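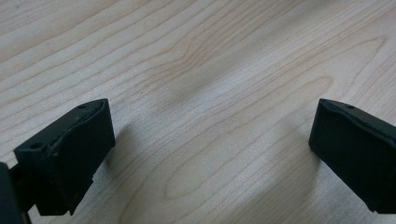 Tabletop, pale wood, grain running diagonally. Big arch right of center.

November 17, 2023

Finally got going on the top of the reading table for Trarska, and I spent way too long this morning just looking at it. The grain is so pretty! Long curving bands, then they swell up into that big cathedral arch and wander off again. I'd been calling this one "the plain one" since October, which shows how much attention I was paying.

Anyway, the job. They want it cleaned up and refinished with the color left alone. No stain, no yellowing, please please no gloss. It has a soft satin look right now and I'd love to hang on to that.

Things I checked before lunch:

Ran my palm over the whole surface with my eyes shut. Smooth almost everywhere, one slightly draggy strip along the back edge (old polish, I think, it came up a bit gummy on the rag).

Those loops look flat-sawn to me, and I'm treating it as veneer until I know better. So hand sanding only, 320 at the lowest, and if anybody reaches for the orbital I will come out of the office and stand there.

Had a scare over a grayish patch left of center. I'm still inclined to call it shadow, it has no edge to it at all, but I want to look again with the blinds down and the bench lamp low from the side. If it's in the wood I'll have to tell the client before I put anything on top.

Finish samples: did 4 test patches on the offcut board, two of the Stivico waterborne matte and two of the McPhee hardwax oil. The oil is lovely to put on and feels great, but it warmed the color more than I wanted, even with one thin coat. Stivico is closer. It looked milky going on (it always does, I always panic) and cleared up fine while I had coffee. Second coat on the left-hand patch went on after 2 hours, and I got a little grain raise that knocked back with a gray pad.

Leaning Stivico, three thin coats, light pad between each one. The offcut isn't the same wood, though, so I want one more patch on the underside of the real top before I commit.

Also: the Plorness wipes leave lint. I picked fuzz off that sample board forever. Back to the old cotton sheets, and can we please stop ordering the wipes, there's a whole case under the sink.

Still to do: lamp check on the patch, underside test, mineral spirits on the draggy strip, find the good foam brush. Job number is 3185 if you need to log hours on it. Top stays flat on the padded trestles over the weekend, nothing stacked on it, no mugs!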